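Building a pair of hand-held grippers, part 5: tracking markers and the first two-handed test

By Veronika Gruber, Skotgate shared workshop

Parts 1 to 4 covered the housing, the trigger linkage, the fingers and the wiring. By now you should have two grippers that open and close without binding. This part adds the markers and checks that both tools can be tracked together.

1. Mount the markers

Print the markers on matte paper at 100 percent scale. Measure the black square with calipers before cutting; printers shrink pages without saying so. Leave a white border on all sides, as the detector needs it to find the edge.

A flat marker is enough for one tool seen from one side. For two-handed work use the cube mount, with a different ID on each face. Glue the paper down from the center outward. A bubble under the pattern shows up later as pitch error.

2. Check the lighting

Overhead tubes are fine if the paper is matte. Gloss laminate is not — it washes out at certain wrist angles and the ID drops.

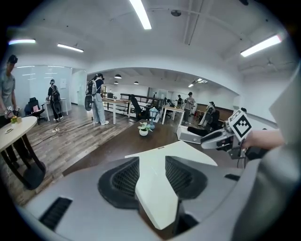

Set the exposure by hand and lock it. Auto exposure will shift each time the tool swings up toward a ceiling light, and the marker blurs for several readings afterward. I run 2000 microseconds in our room. Start there and raise it only if the detector misses IDs at arm's length.

Route the cable along the outside of the forearm with enough slack for a full reach. Tape down anything that crosses the floor.

3. Two-handed lift

Use a light, rigid board. Grip opposite corners, lift, tilt, and set it back down. The distance between the two tools should stay constant while the board is held. If it drifts by more than 5 mm, recheck the cube offsets in the Andumura config file before touching the camera calibration.
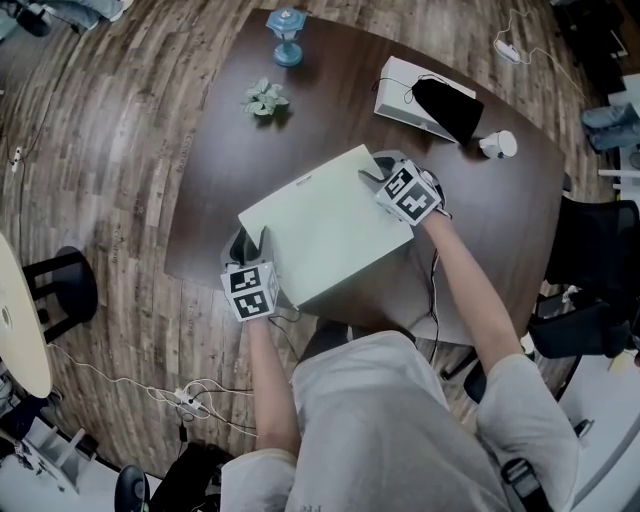

Skotgate Build Notes — page 112

Repeat the lift with the corners swapped. An offset entered with the wrong sign can pass the first test and fail the second. Log both runs under separate names.

If one ID flickers, clean the face and check its border for glue or finger marks. If all of them flicker, go back to step 2.

Part 6 covers replacing the finger pads.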